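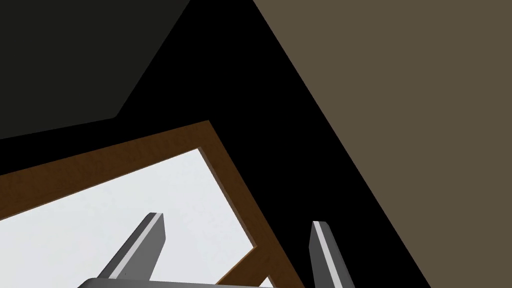 cobblefish
Can we settle the open-on-approach rule before we argue about anything else. Draft 2 says "gripper should be open when near a container". Should? Near? Lustden's sheet gives a distance, ours gives a feeling.

slowhinge (thread starter)
Fair. Proposed wording: fully open before the wrist comes within 100 mm of any rim, door or shelf edge. Stays open till the target is between the fingers. Any closing before that gets logged as a fault, even in sim.

And both fingers the same side of the rim before you go down. One finger over the tray floor and the other out over the black past the right hand rim is a no. Back up, shift, try again.

marrowfat
Disagree on the last bit. Straddling the rim is fine if you're picking up the tray itself. You'd be banning a perfectly good grasp.

slowhinge
Ok yes. "unless the rim is the target". Adding it.

cobblefish
And who declares the target? If the operator can decide afterwards that the rim was the target all along then the rule does nothing.

marrowfat
Target goes in the task line at the top of the run. Before you move. Witard has a box for it, people just leave it blank

tin_otter
Do any of these rules matter in simulation? Genuine question. No fingers to trap, no tray to crack. I've been running with contact faults off for months and my grasps are fine.

cobblefish
Your grasps are fine in a world where nothing pushes back. We moved 857 runs over to the real arm at Matubbar in December and the ones recorded with faults off were the ones that clouted the furniture. Habits go across with the data.

tin_otter
Could be your calibration tho

cobblefish
Could be. We checked it twice. Still think the rule should be the same both sides, sim and real, or people keep two sets of manners.

tin_otter
Not convinced but I'll go along with it if there's a practice mode where faults are only warnings. Otherwise new people will give up in the first hour.

slowhinge
Practice mode ok by me as long as those runs never get into the shared set. Seperate folder, separate name.

Right, here's draft 3 so far. Shout if something is daft.

Restwood house rules, wrist view work, draft 3, October 2018

1. Write the target in the task line before moving. One target. "Stuff in tray" isn't a target.

2. Open fully by 100 mm out. See above for the rim exception.

3. Look for what's outside the fingers as well as what's between them. A small orange ball half behind a dark panel, lower left, is easy to miss when you're watching the white thing and the brown strip in the gap. If you can't say what a thing is from the wrist view, swap to another view before closing on it.

4. Dark openings count as solid until you've seen inside from another view. No going in on the guess that black means empty. 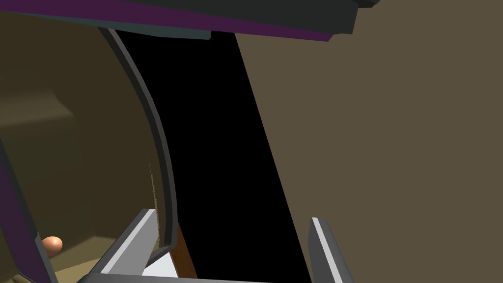
5. Half speed with a wall or panel on either side. Full speed only in the open.

6. Any contact that isn't with the target = fault. Log it, carry on if it's safe, don't delete the run.

7. Stop and reset if the view is blocked for longer than a breath. (needs a number, I know)

marrowfat
4 is too strict. In Witard the unlit insides are black whatever you do, it's the renderer. You'd be treating half the kitchen as concrete.

slowhinge
So turn a light on or change view. It takes seconds.

marrowfat
Times 555 runs it doesn't

cobblefish
I'm with slowhinge on this one. The wrist camera gives you next to nothing on depth in a black patch. Is it a cupboard, is it a gap, no idea. Could we say one check per layout, not per run? If nothing has moved the check still holds.

marrowfat
Per layout I can live with.

tin_otter
5, half of what? My full speed and yours are not the same setting. Lustden cap theirs at 900 mm a minute in tight spots, why not pinch that

slowhinge
Happy to pinch it. Bit slow for me but a number beats "half". Will put 900 in and see who moans.

cobblefish
Also 6, please say who reads the fault log. Ours was being written to a disk that was full.

slowhinge
lol. Yes. Item 8, log gets read at the end of each batch by someone who didn't drive it. Number for 7 still open, suggestions below please, seconds not breaths.

marrowfat
Two.

tin_otter
Five. Two is nothing if you're swapping views.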